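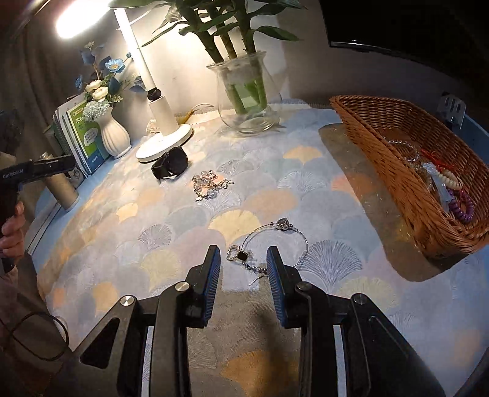
Section 4: Adding your village to the district register

Right, so you've got your login and you've found the map of Jirwood. Now for the part I like best, which is putting a village in properly so that other people can find it. I've done this for most of the east side of the district by now, and I still get the boundaries wrong if I hurry, so have a cup of coffee and take it slowly.

Before you start you'll want the village name as the municipality spells it, the name of the larger place it belongs to, and at least one population figure with its date. If you only have two of those, go ahead anyway and save it as a draft.

1. Open the Places tab and click New Place. A blank form comes up with the name box at the top.

2. Type the village name. Leave off "village of" and "parish of" (the system adds those itself, and you end up with "village of village of Doketcombe," which I managed to publish last year!).

3. Pick the parent place from the list. For Doketcombe that's Mulletley. If the parent is missing, stop and add it first using these same steps, then come back.

Note: A parent place is whoever runs things there now. Doketcombe had its own council for a long while and people there still feel strongly about it, but the old council goes under History.

4. Click Draw Boundary and trace the edge of the village. Click once for each corner and double-click to close the shape. I zoom in until I can see individual field edges, then follow the stream on the north side and the road on the south.

Caution: Don't drag the whole shape once it's closed. There's no undo for that, and the neighboring villages won't move with it. If you've dragged one by accident, close the tab without saving and draw it again.

5. Add the residential areas, one per line, with the population after a comma. Mine for Doketcombe looked like this:

Upper Doketcombe, 219
Mill End, 42

6. Fill in the population date. Please don't skip this one. Inês Aguiar spent most of November chasing dates for figures I'd typed in without any, and I still owe her lunch.

7. Under First Mentioned, put the year and the document it comes from. Doketcombe's is 802, in a list of farms that owed grain to the abbey. When the year is disputed, enter the later one and put the earlier one in the notes box along with who argues for it. Vasco Sampaio and Roald Ekström have never agreed about Mill End, so its notes box is very full.

8. Choose a short description, up to 500 characters. Spaces count! Say where the village lies, what it borders, and which road gets you there.

9. Click Save Draft, then Preview. Check the spelling of the name one more time, and check that the boundary doesn't overlap the next village over.

10. Click Send for Review. Madalena Tavares looks at everything on the east side and Aníbal Valente takes the west.

Note: You can keep editing while it's waiting, but each save sends it to the back of the line, so get your small fixes done together.

If the status still says Waiting after two weeks, use the Nudge button on the place page. It sends a polite little email with your name on it.

Section last updated 2025-10-30. Merging two villages into one entry is in Section 5.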